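4. Mise en service du poste de démonstration à deux pinces

Cette section s'adresse au responsable d'atelier et aux opérateurs qui tiendront les pinces à main Ellus. Elle suppose que le logiciel Hekitz est installé sur le poste de supervision et que les comptes sont ouverts (section 3). Prévoir une demi-journée pour la première mise en service.

4.1 Ce qui change pour l'équipe

Le poste de démonstration sert à enregistrer des gestes de rangement et de préparation, que la cellule Gezer reprendra ensuite de façon autonome. Pendant la période d'enregistrement, les opérateurs exécutent les mêmes tâches qu'auparavant, mais avec une pince dans chaque main. La cadence baisse nettement. Il faut en tenir compte dans le planning avant le démarrage, et ne pas compter le poste dans la capacité de production de l'équipe.

Une fois la cellule en fonctionnement, le travail se déplace. Les opérateurs alimentent la cellule, traitent les pièces qu'elle refuse et enregistrent de nouveaux gestes quand une référence change. Le port de charges répétitif diminue -- la surveillance d'écran augmente. Une fiche de poste modifiée doit être remise à chaque personne concernée avant la première session. Le modèle se trouve dans l'annexe C.

Note : les enregistrements ne sont pas un outil de mesure individuelle. Le logiciel Hekitz ne conserve pas le nom de l'opérateur avec la séquence. Ne pas ajouter ce nom dans le champ « Commentaire ».

4.2 Préparation de la zone

1. Choisir une zone où deux personnes peuvent se croiser sans se toucher. La largeur libre devant le meuble de travail doit permettre d'ouvrir les portes en grand.

2. Écarter les chaises de bureau et les câbles des passages. Les câbles des pinces doivent pendre librement jusqu'au sol, sans passer sous une roulette.

3. Allumer tout l'éclairage du plafond. Un éclairage partiel crée des ombres que le suivi supporte mal. Sur un sol brillant, contrôler les reflets depuis le poste de supervision, à l'étape 4 de la section 4.4.

4. Vider les compartiments du meuble utilisés pour la tâche. Laisser le plan de travail dégagé, à l'exception des pièces de la séquence.

5. Afficher à l'entrée de la zone le panneau « Enregistrement vidéo en cours » (fourni). Toute personne qui passe dans le champ peut être filmée. Prévenir les postes voisins.

Attention : ne pas installer la zone dans un couloir d'évacuation, même pour une session courte.

4.3 Prise en main des pinces

Chaque pince se compose d'un corps gris, de deux patins noirs en caoutchouc, d'une caméra et d'un bloc marqueur blanc portant des motifs noirs et blancs. Les deux pinces d'une paire sont appairées en usine et ne doivent pas être mélangées avec celles d'un autre poste.

1. Vérifier les patins. La face interne doit être propre et sans entaille. Un patin usé se remplace toujours avec son vis-à-vis (lot de 2, référence 600 du catalogue Ellus).

2. Essuyer le bloc marqueur avec un chiffon sec. Ne pas utiliser de solvant, qui ternit l'impression.

3. Retrousser les manches ou les serrer au poignet. Un tissu ample peut recouvrir le marqueur ou la caméra au milieu d'un geste.

4. Saisir la poignée sans crisper la main. Le bloc marqueur se trouve près du poignet et doit rester découvert. Ouvrir et fermer la pince 11 fois, lentement, pour que le logiciel enregistre la course complète.

5. Se placer face au meuble, les deux pinces devant soi, pointes vers l'avant. Déplacer ensuite une pince devant l'autre, puis l'écarter sur le côté, sans quitter le meuble des yeux.

Lors de ce contrôle, la vue de la caméra embarquée est ronde et bordée de noir. La pince qui porte la caméra occupe le bas de l'image, patins au centre. L'autre pince doit apparaître avec son marqueur bien lisible, comme à gauche dans la vue ci-dessous, où le meuble à compartiments reste visible derrière les patins. 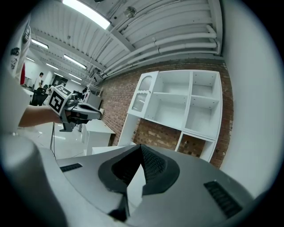
4.4 Contrôle depuis le poste de supervision

1. Ouvrir l'onglet « Session » et sélectionner la paire de pinces. Les deux voyants passent au vert au bout de quelques secondes.

2. Afficher les deux vues côte à côte. Si une vue reste noire, débrancher puis rebrancher le câble du côté de la pince, jamais du côté du concentrateur Roltley.

3. Demander à l'opérateur de refaire l'étape 5 de la section 4.3. Le contour du marqueur doit rester affiché pendant tout le mouvement, hormis de brèves coupures.

4. Contrôler les reflets au sol et sur les vitres du mobilier. Si le logiciel signale un faux marqueur, déplacer le poste ou masquer la surface avec un film mat.

5. Enregistrer 3 séquences d'essai et les relire avec l'opérateur. Les supprimer ensuite : elles ne doivent pas entrer dans le lot de travail.

4.5 Déroulement d'une session

Une session dure une vingtaine de minutes au plus, suivie d'une pause sans pince en main. Les pinces sollicitent l'avant-bras plus que le geste habituel, surtout les premiers jours. Alterner les opérateurs sur le poste et noter les rotations sur la feuille affichée.

L'opérateur démarre et arrête lui-même chaque séquence à l'aide de la pédale. Un geste raté peut être gardé s'il est rattrapé naturellement. En cas de doute, l'opérateur décide, et le superviseur ne relance pas la séquence à sa place.

Attention : arrêter la session dès l'apparition d'une gêne au poignet ou à l'épaule. Signaler la gêne au responsable d'atelier, même si elle disparaît après la pause.

4.6 Fin de poste

1. Fermer la session dans le logiciel avant de poser les pinces.

2. Ranger les pinces dans leur mallette, patins ouverts. Ne rien poser sur les blocs marqueurs.

3. Retirer le panneau d'enregistrement et remettre les chaises en place.

4. Lancer le transfert du lot. Le poste de supervision doit rester sous tension jusqu'au message « Lot reçu ». Pour les codes d'erreur au transfert, voir la section 7.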